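**Bag searches at the ferry terminal, is this legal?**

**stekberg_frauke**
Since May the police at Olamstead open bags without any warrant. The court said in spring that they need one. I have written to the council and received no answer.

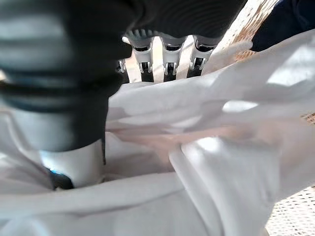

**tollgate76**
The ruling covers homes and cars only, read paragraph 114 again. I do laundry for the hotel in Daltbridge, white cloth all day like in the picture, and they opened our sacks too. I did not mind it.

**Đàm**
I disagree with tollgate76. Paragraph 217 says "personal effects", and a bag is such a thing.

**stekberg_frauke**
Thank you Đàm, I will quote this on Saturday at the hearing. My full name is Frauke Brandes, if somebody wants to sign the letter also.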